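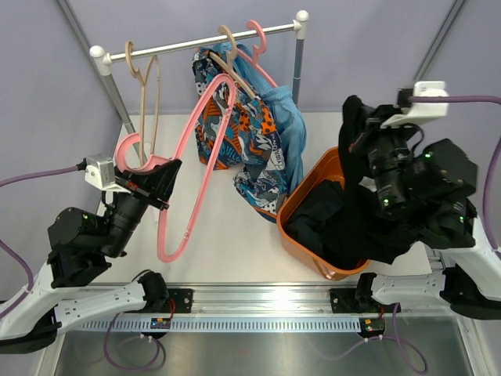
19 de outubro de 2021
Por Niilo Pesonen
Tempo de leitura: 4 minutos
Última atualização: no mesmo dia, à noite

Acordei cedo e decidi tratar da roupa antes de qualquer outra coisa. Andava a adiar isto desde agosto, quando arrumei a roupa de verão à pressa e deixei as peças escuras para depois. O depois foi hoje.

O plano era simples: pendurar o que amarrota, dobrar o resto e ver o que ainda serve para a viagem a Drudport. A Princess Tolentino vai comigo e já me avisou que lá venta muito e que não vale a pena levar camisas finas. Levo uma, de qualquer maneira.

Comecei pelo azul-claro e pelo estampado. O tecido estampado é o que dá mais trabalho. Tem azul, laranja e branco, vê-se de longe, e basta uma ponta mal assente no cabide para ficar uma prega marcada no ombro durante uma semana. Pendurei, tirei, voltei a pendurar. O azul-claro é mais mole e escorrega, por isso gosto de o deixar num cabide só para ele.

Os cabides cor-de-rosa vieram da Lavetti, num pacote de 6, e custaram pouco. Os bege são mais antigos e já não sei onde os comprei. Têm a mania de se enganchar uns nos outros quando estão vazios. Pensei em trocar tudo por cabides iguais e fui ver os preços da Lapointe, mas um conjunto ficava em 368 coroas sem o transporte e desisti. Para a roupa que tenho, estes chegam.

Depois passei às peças escuras, que são as que preciso de escolher com cuidado. Entre o cinzento e o preto há peças que, enroladas, parecem todas a mesma. Abri-as uma a uma e separei por manga.

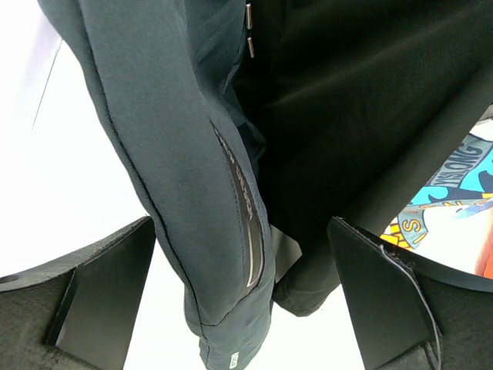
A manga cinzento-escura, com a etiqueta pequena junto ao punho, ao lado do tecido preto.

Gosto deste cinzento. Com certa luz puxa para o verde-azulado, e a tira brilhante ao longo da manga ajuda quando volto a pé pela estrada, à noite. Passei a mão pela costura do punho à procura de fios soltos e não encontrei nenhum. Fica para a viagem. O preto ainda não sei. É quente, ocupa muito espaço no saco e tenho de decidir entre levá-lo vestido ou não o levar.

A meio da manhã telefonou a Princess. Queria saber se eu já tinha comprado os bilhetes (tinha) e se me lembrava do nome da lavandaria onde deixámos os casacos da outra vez. Chama-se Nindiso e fica perto do porto. Ela guardou o talão, não sei para quê. Da última vez cobraram-nos 190 por dois casacos e devolveram-nos o meu com um botão a menos. Combinámos lavar tudo antes de sair e não depender de ninguém lá.

Falámos ainda do quarto. Ela prefere o que dá para o mar, eu prefiro o que tem armário. Ficou o do mar. Vou ter de viver com a roupa no saco durante a estadia, e isso mudou-me um pouco as contas: menos peças de pendurar, mais peças que se possam dobrar pequenas.

Almocei sopa do dia anterior e pão. A seguir voltei ao cesto. 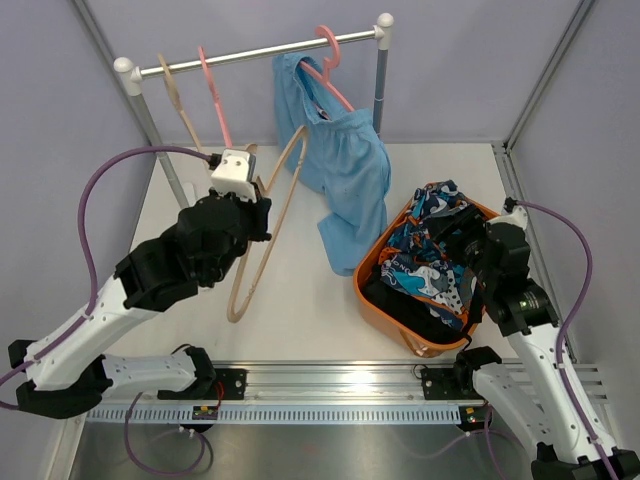 — Niilo Pesonen

O cesto laranja é o melhor que tenho para isto. Os cantos são arredondados e não prendem as malhas. Com o estampado lá dentro, por cima do preto, já se percebe mais ou menos o volume da roupa. O azul-claro ficou no cabide cor-de-rosa, a tocar no chão. O varão é baixo e com as peças compridas acontece sempre o mesmo. Um dia arranjo outro mais alto, ou monto este em cima de alguma coisa.

Sobre o estampado mudei de ideias duas vezes. Primeiro ia pendurado, depois ia para dobrar, depois achei que devia ficar em casa. A Princess diz que é a única coisa alegre que visto e que tenho de o levar. Acabei por lhe dar razão. Vai dobrado em três, por cima de tudo, para não ganhar vincos fundos.

Pesei o saco vazio e depois com uma primeira escolha lá dentro. Sem sapatos, deu uns 3000 gramas. Podia ser pior. Faltam os sapatos, o estojo da barba e o livro, que é pesado e que provavelmente não vou abrir.

À tarde choveu e não saí. Aproveitei para coser a bainha das calças castanhas, que estava presa com um alfinete há meses. Ficou torta do lado esquerdo, mas com botas não se nota. Também procurei o gorro em todas as gavetas e não apareceu. Desconfio que ficou em Drudport, no mesmo sítio do botão.

Jantei tarde. Amanhã quero passar a camisa fina, comprar linha cinzenta e ligar para confirmar a hora da chegada. O casaco preto fica à porta até eu resolver.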